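Drummer's timing on the live quartet record - rushing or not?

Posted 11 December 2025 by brushesandbroom

Right, I need some other ears on this because I've gone round in circles with my brother-in-law and neither of us will budge. I finally got hold of the Mounir Mansour Quartet live album, the one recorded over two nights at the Espinoza in May. I've got the vinyl (number 300-something in the run, not that it matters) and I've played side two more times than is healthy.

My problem is the third tune, Flornis. It starts at a lovely loping medium swing, brushes on the snare, bass walking in two, all very relaxed. By the time Kai Ruppert finishes his tenor solo it is a good deal quicker. I sat down with a tap-tempo app and got 176 in the first chorus and 200 going into the piano solo. That's not a bit of a lift, that's a different tempo!

Brother-in-law says this is what live jazz does and I should stop tapping my phone and listen. I say the drummer is rushing and the bass player is hanging on for dear life. Who's right?

holtaman
Brother-in-law. Next question.

No, all right, a proper reply. I was there the second night and it didn't feel rushed at all in the room, it felt like the band leaning into it. Kai starts playing those long double-time lines in his fourth chorus and the drummer goes from brushes to sticks just there, and everything comes up a notch with him. If they'd stayed at 176 it would have sagged. I do think the record is mixed a bit dry, so you notice the push more than you did with a drink in your hand and people clapping.

pork_pie_pete
Have to disagree with holtaman. I play bass (badly, in a function band, so take this with salt) and you can hear the bass player trying to pull it back. Listen from where the sticks come in. He's sitting right on the back edge of the beat for a whole chorus and then he gives up and goes with it. I've been that man. I have great sympathy for that man.

Good record though. The ballad, Trorotura, is worth the money on its own.

brushesandbroom
Thank you Pete!! That's exactly the bit. I played it to him and he said the bass sounded 'earthy', whatever that means.

Agree on the ballad. Did anyone else think the piano needed tuning on that one, or is that the pressing? There's a note up near the top that goes a bit honky-tonk every time he lands on it.

holtaman
That's the Espinoza's piano. It has sounded like that for years and I've become fond of it. Whoever is booked there knows to stay off that note, and Mounir went and leaned on it all night, I think to annoy the owner.

velvetmute
Coming at this from the trumpet side. I don't care how much it speeds up so long as everybody speeds up together, and on Flornis they do. What bothers me is a band going in different directions, and there's a bit of that on side one. The opener has four bars after the bass solo where I couldn't tell you where one is. Piano comes back in early, or the drums come in late, and they sort it out by the bridge.

Also the click in everybody's headphones has spoiled us. So many studio albums now are dead level from start to finish and our ears have got used to it. Put on nearly any old live quartet date and tap along to it. You'll get a shock.

pork_pie_pete
I'd go along with some of that, but 'everyone did it in the old days' isn't the same as 'it's good'. Plenty of those old live dates rush horribly and we forgive them because the tenor player is on fire.

velvetmute
The tenor player IS on fire, Pete. That's my whole case.

brushesandbroom
Ha. Well I can't argue about Kai. That solo is the reason I bought it. He builds the first two choruses out of next to nothing, that little falling figure, moves it about, leaves great big gaps, and I love how long he waits before he goes up high.
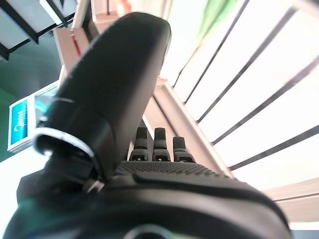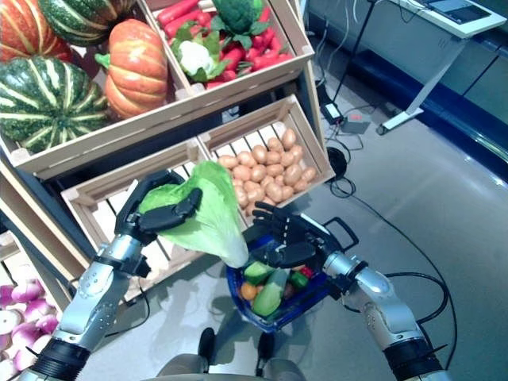
What I'd really like is to hear the first night's version for comparison. The sleeve says Flornis is from the second night and the ballad is from the first, so there must be another take of each sitting on a hard drive. If the other one holds its tempo and they still picked this one, then they obviously liked the push and I'll go and say sorry to my brother-in-law. Through gritted teeth.

holtaman
There is another one. I got talking to the chap on the merch table and he said the first night's Flornis ran over fourteen minutes, so it was never going to fit on the side with everything else. Make of that what you will, he also told me the T-shirts wouldn't shrink.

ridecymbal_ron
Drummer here, thirty-odd years, and I'm going to stick up for one of my own. A tap-tempo app averages over whatever you feed it, and if you're tapping two and four with one thumb on the sofa you'll be all over the place yourself. Did you do it more than once? I tried it this afternoon from the download and got 180 at the top and 194 at the piano solo. Still quicker, I'll give you that, but it isn't quite the crime it was.

And the move from brushes to sticks always sounds faster than it is. More attack, more top end, the ride cymbal fills up all the space that was there before. I've had bandleaders glare at me for rushing when I hadn't gone anywhere.

brushesandbroom
I did it 4 times, Ron, and took the middle ones! But I take the point about the thumb. I'll have another go through the laptop and line up the bars properly. Could be that my turntable runs a touch fast too, come to think of it, I've never checked.

ridecymbal_ron
Check the turntable first. A belt drive? They wander.

pork_pie_pete
If the turntable was fast it'd be fast for both ends of the tune though, wouldn't it. The gap would still be there.

velvetmute
He's got you there, Ron.

ridecymbal_ron
He has. I still say 194.

holtaman
For anyone who hasn't got it yet, the Holta shop had a few copies left when I was in last, in the racks by the till. They'll post it if you ring them. And do play side two, opener and all, before you get your phones out.

brushesandbroom
Turntable checked with a strobe disc. It's running slightly fast. I'll do the laptop tonight and post both numbers.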